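News > Heritage > Chapel roof

The chapel at Javulia: what we learned from the roof

Since March our small group has been working at the old chapel at Javulia, and many members have asked for news. I write it here in one piece, so that everybody has the same information.

The chapel stands on the slope over the river, on the Bokbridge side. It is a plain building of one room with a short chancel, and the older guidebooks give it only two lines. They say that the walls are medieval and that the roof is "modern and of no interest". We can now say that the second part is wrong. When the plaster ceiling was opened over the north wall, we found 19 rafters which are clearly older than the others. They are of oak, cut by hand, and each one has a carpenter's mark near the foot. The marks go in order from the east, but two of them have changed places, so at some time the roof was taken down and put up again by people who did not read the marks very well.

The south side is different. There the timbers are sawn, thinner, and fixed with iron. The account book of the parish has an entry for "new wood to the south part", with a sum paid to a carpenter from Bokbridge, but the page has lost its upper corner and the year is not there. From the handwriting we suppose the middle of the eighteenth century. If a member has experience with this type of hand, please write to us.

Inside, the font was moved some 30 years ago from its place by the door to the chancel step. Under its old place is a round stone with a drain, which we have cleaned and drawn. The small window behind it was blocked with rubble, and among the rubble was a piece of carved stone with a leaf pattern. It does not belong to any part of the chapel that we know. It could come from the priory at Prernorari, where the stones were sold after the closing, and it is now on the window shelf with a label.

The question of the floor is still open. The boards in the nave are soft in many places, and under them there is only earth. The architect's office, Khosravi, has advised us to lift them before the next winter and to leave the ground open for air for several weeks. We agree with this advice, but it means that the chapel will be closed to visitors for that time. The dates will be on the door and in the next newsletter.

The fund for the roof has now reached 2794 pounds, from 61 gifts. Many thanks to all who gave. The first repairs to the north rafters can be paid from this money, but the lead for the valley gutter cannot, and for this we will apply again to the county.

The drawings of the carpenter's marks can be seen in the reading room during the usual hours. Please do not take them out of the folder, as the pencil is very light.

June 2024

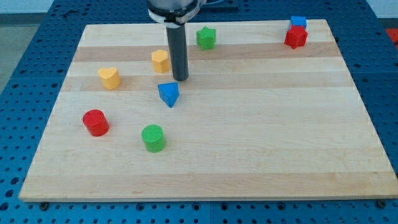

A board of pale and darker maple strips on a blue perforated table.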